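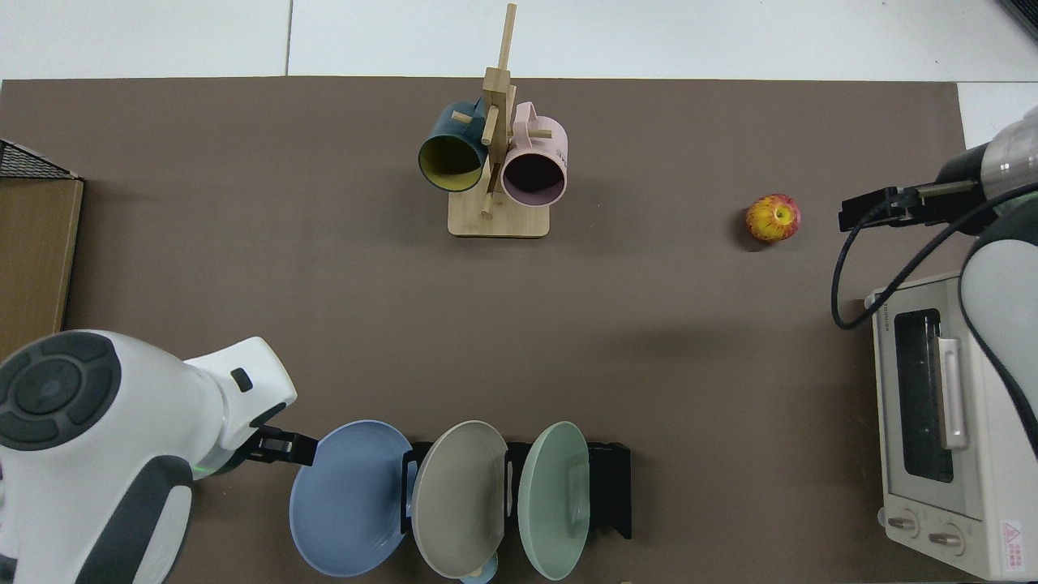

1/ "Chega de apps de hábitos": um fio de quem já pagou por cinco

Passei a manhã a ler o anúncio da nova versão do Prurix e fiquei com dores nos olhos de tanto os revirar. "Transforme a sua vida até 2030." Eu só queria lembrar-me de beber água e de telefonar à minha mãe.

2/ Para quem chegou agora: o Prurix é aquela app em que marcas o que fizeste (caminhar, ler, não comer bolachas às onze da noite) e ela te dá uma sequência de dias. Falhas um dia, volta a zero. Chamam a isto motivação. Eu chamo-lhe um cartão de carimbos sem café no fim.

3/ A minha sequência mais longa foi com o Ledier, que já fechou. 916 dias a marcar "li dez páginas". Quantos livros acabei nesse tempo? Não faço ideia, a app não queria saber disso. Sei que em várias noites abri um livro qualquer, passei os olhos pelas páginas e fui dormir com o visto verde.

4/ O argumento do costume é que "o que se mede melhora". Pois. O que melhorou em mim foi a habilidade de carregar no botão antes da meia-noite.

5/ Alguém me mandou a newsletter do Trevor Vachon, que vende um curso em cima da app (claro que vende). Diz ele que o problema é eu ter hábitos "pequenos demais". No número anterior dizia que eram grandes demais. Guardei os dois, se alguém quiser comparar.
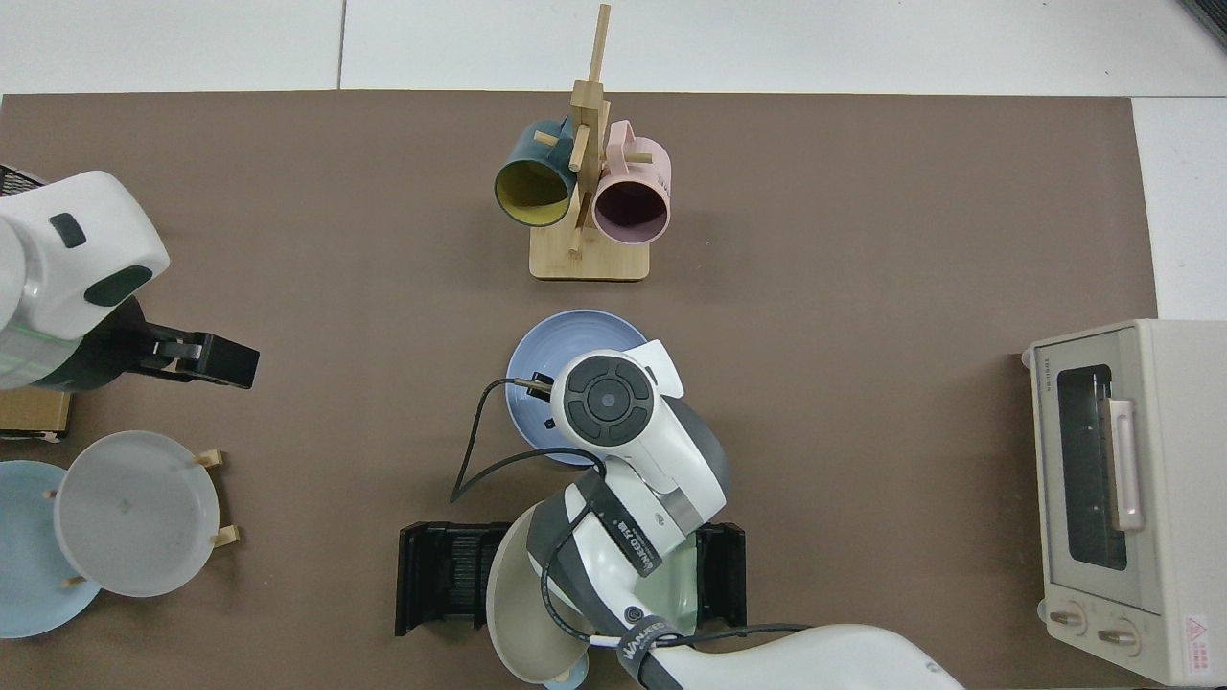
Vol. 2, n.º 2

6/ É assim que ele abre a coisa, com volume e número, como se fosse uma revista científica. Fui ver as fontes. Uma é um texto dele próprio. A outra é uma entrevista com ele próprio num podcast que já não está online.

7/ E depois há a parte do "ambiente". Arruma a bancada, põe a fruta à vista, deixa a caneca pendurada onde a vejas de manhã. Até concordo que fruta à vista se come mais depressa. Mas isso já a minha avó sabia, e não me cobrava mensalidade.

8/ Experimentei durante o mês de maio, para não dizerem que falo sem saber. Sem app, um papel colado no frigorífico com duas linhas: andar a pé, ler. Nada de sequências. Se falhava, falhava.

9/ Resultado: andei mais ou menos o mesmo que antes. Li um bocadinho mais, mas também choveu imenso e o livro era bom. Não tiro conclusões nenhumas disto e desconfio de quem as tirasse. Uma pessoa, um mês, um papel torto.

10/ O que mudou mesmo foi deixar de receber notificações às 22h40 a dizer "a tua chama está quase a apagar-se". Não fazia ideia do quanto aquilo me irritava até parar.

11/ Já sei que vem aí o "a mim resultou". Ótimo, a sério. A Ketsara Khamphan respondeu-me ontem que deixou de fumar com a ajuda de uma coisa destas e eu acredito nela. Só que ela também mudou de emprego e de casa na mesma altura, e foi ela quem o disse. A app ficou com os louros todos, com direito a medalhinha.

12/ E a história dos dados? A política de privacidade do Prurix tem um parágrafo sobre "parceiros selecionados". Selecionados por quem, e para quê? Escrevi a perguntar. Responderam com um link para a mesma política de privacidade.

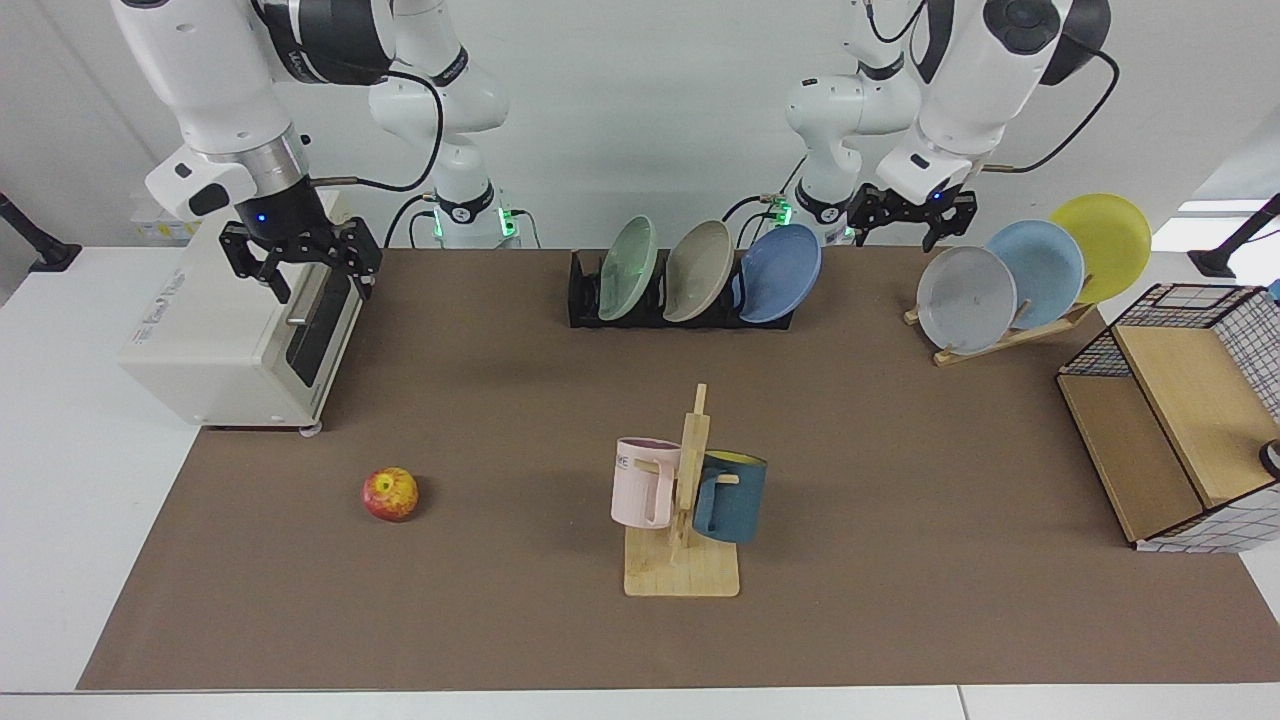

13/ Pergunta que recebi por mensagem: quanto tempo demora a criar um hábito?

Resposta: depende do hábito e da pessoa, e varia muito. Beber um copo de água ao pequeno-almoço pega depressa. Ir correr antes do trabalho pode levar meses, ou não pegar nunca. Quem te der um número certo de dias está provavelmente a vender um programa com esse número de dias.

14/ Agora há também o Landry, que promete o mesmo "sem culpa". Instalei. Ao terceiro dia sem abrir mandou-me um "sentimos a tua falta" com um boneco triste. Se isto é sem culpa, vou ali e já venho.

15/ O plano anual deles aparece escolhido por defeito e o mensal está em letra cinzenta sobre fundo cinzento. Reparem nestas coisas antes de meterem o cartão — dizem mais sobre a app do que a página de testemunhos.

16/ Não estou a dizer para apagarem tudo. Se vos serve, usem. Mas façam o teste de passar umas semanas sem ela e vejam se o hábito lá continua. Se desaparecer no primeiro dia, talvez o hábito fosse abrir a app.

17/ Adenda: várias pessoas perguntam pelo encontro de "produtividade consciente" em Prollville. Não vou. Vi o programa, começa às seis da manhã com uma sessão sobre a importância do sono.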